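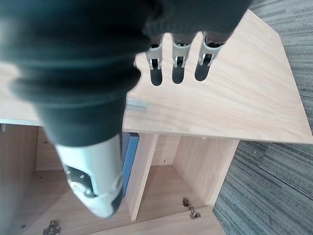

The Grorklow cell is a mobile two-armed handling cell used for storage and retrieval work in ordinary office furniture. It was assembled by Gosselin from an arm set supplied by Previne, and runs the Tesedix control package. This article covers how the cell is set up at a new site, its routine care and the repairs most often carried out on it.

Setting up

The base is parked facing the furniture, with both arms folded. The operator drives the cell forward under manual control until the front edge of the furniture lies within reach of both hands, then locks the wheels. The working distance is stored as a site value. At the first site it was set at 729 mm from the front of the base to the closed doors, which leaves space for the doors to swing without touching the base cover.

Height is set next. The lift column is raised until the head camera sees the whole of the top surface and the floor in front of it. A column height of 1,476 mm is the factory value and is seldom changed for low cabinets.

The hands are then zeroed. Each finger is driven slowly to its open stop and the joint reading is stored. The thumb is zeroed last, as its range crosses that of the fingers. If a reading differs from the stored value by more than the permitted limit, Tesedix refuses to enable the hand and shows fault 131.

Work area

Low cabinets with hinged doors are the usual work area for the cell. Doors are taught in the fully open position, and their edges are entered as keep-out zones for the forearms. In the two-door type, with one shelf dividing the inside into an upper and a lower section, each level needs its own approach path. A flat blue box is used as the handled object; it can be placed on the cabinet top or on the shelf, where a second one lies towards the left side panel.
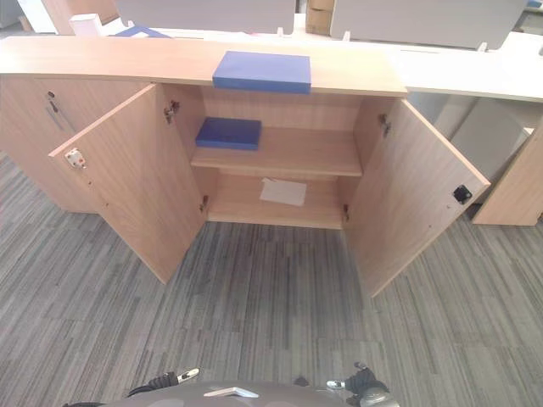 Approach paths are taught from the outside inwards. The hand is brought level with the opening, moved forward in a straight line and stopped short of the back panel. The lower section is taught separately from the shelf, and a sheet of white paper on the bottom panel, like the one lying slightly towards the back of the open cabinet, has to be entered as a thin object or the depth reading for that panel is rejected. Hinges stand proud of the side walls at top and bottom and are given a margin of their own. Streaked carpet tiles can upset floor tracking, so the base is kept locked throughout teaching.

Routine care

The flexible covers over the hands are wiped with a damp cloth and left to dry before use. Solvents harden them. The folds are opened by hand and checked for splits, mainly on the inner side of the wrist. Fingertips are changed in sets. A worn tip alters the closing point of the hand and gives false grip readings on flat objects.

Cables are checked for slack with the arm at full stretch and again with it folded. The finger joints are greased every 2,684 cycles, as recorded by the hand counter. The counter is reset from the service menu.

Repair

The most common repair is replacement of a thumb joint. The hand is powered down, the cover is rolled back and the side plate is unscrewed. The pivot pin is pushed out from the plate side. After refitting, the thumb must be zeroed again and all taught paths run at low speed before the cell is returned to use.

Fault 131 after a repair usually points to a cover trapped under the side plate. Removing and reseating the cover clears it in most cases. If the fault remains, the joint sensor is replaced as a unit.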